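Keeping an Older Van on the Books

Gromton has sold the Covano panel van for long enough that most fleet buyers know it by its wheel trims. A replacement, the Montoya, reached dealers in January, but the old van stays on the price list. We spoke to the product manager for both at the company's office in Nurine.

"We asked our fleet customers what they wanted, and a lot of them said more of the same," she says. "They have the racking, they have the spare parts, their drivers know where everything is."

The Covano keeps its diesel engine and five-speed gearbox. Payload is 900 kg in standard form, or 600 kg with the crew cab. The list of paint colours has been cut to white, grey and a dark blue.

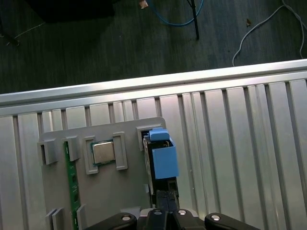
What has changed

The main addition is a new dashboard screen, which replaces the old radio and takes over the trip computer. Heated mirrors are now standard. The rear doors have stronger hinges, a point that owners had raised for years.

"The hinges were our most common warranty job," she says. "I would have done them sooner." 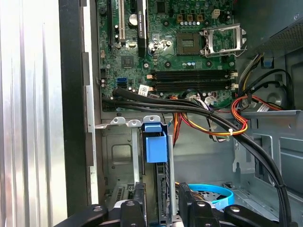
Motherboard with the CPU socket open.

She expects nearly 80 per cent of Covano orders to come from businesses that already run one. Private buyers are being steered towards the Montoya, which has a quieter cabin and a lower load floor.

Asked how long the two will be sold together, she would not give a date. "We'll look at the orders each quarter. While people keep buying it, we'll keep building it."

The warranty is 5 years on both vans.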